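Chapter 5
Can It Do the Dishes Yet?

Almost everyone who hears that you are taking a course on robots will ask you the same thing, usually before you have put your coat down: so when do I get one that folds the laundry? It is a fair question, and a friendlier one than many that engineers get asked, and I would like you to be able to answer it well by the time you finish this chapter. The short answer is "not yet, but some of it, in some places, on a good day." The long answer takes up the rest of the chapter, and I hope you will be patient with me while we get there.

Let us start with a chore you know well. You walk into the kitchen and wipe down the counter. Along the way you move a cup you hadn't planned on, notice a sticky patch by feel, press a little harder on it, and pick a crumb out of the corner with a fingernail (all this while talking to somebody about the weather!). Ask yourself how much of that you could write down as steps. Most of my students fill half a page and then discover they have left out what to do about the cup.

Now compare a job on the shop floor. At Stundar, the packing plant we will visit in Section 2, a machine lifts cartons off a belt and sets them on a pallet all through the shift, and does it very well. The cartons come in 2 sizes. They arrive facing the same way, under the same lamps, at the same height. A great deal of thought went into making the world simple for that machine, and people who admire the machine often forget to admire the belt, the lamps, and the fence, which are doing a good share of the work. Your kitchen has no fence, and I expect you would like to keep it that way.

So when you read that a robot "can" do a chore, I want you to get into the habit of asking a few plain questions. Where was it done? Who set out the objects beforehand? What happened when one was dropped? Was a person nearby to put things right, and how often did they have to? The Arkton case, which you will read in January if your class follows the usual calendar, is a fine one to practice on, and so is the quieter story of the Saliba laundry, where the towels went well enough and the fitted sheets did not.

We will also spend a good while on hands. Your own are soft, they give a little, they mend themselves overnight, and they tell you a moment too late that the pan handle was hot. A gripper with two fingers has much less to work with, and its pads take the rubbing and pinching that your skin would.

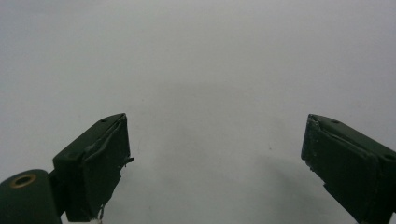

Two fingers, with a pad on the inner face of each.

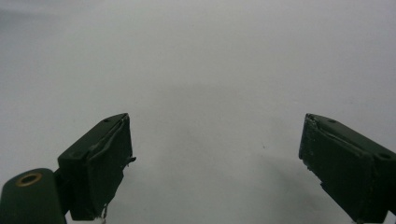
Wear of this everyday kind rarely gets into the news stories, yet it matters a good deal to anybody who has to keep a machine going through a long week of cups and socks and door handles. A grip that was right when the pads were new may need to be a little different later on, and either the machine has to notice or a person does. We will come back to this in Section 5, with the Rorkov repair log open beside us.

Before you go on, take a sheet of paper and pick one chore you did this morning. Write down every object you touched, and mark the ones that were not where you expected them to be. Keep the sheet somewhere safe, as you will need it for the first exercise.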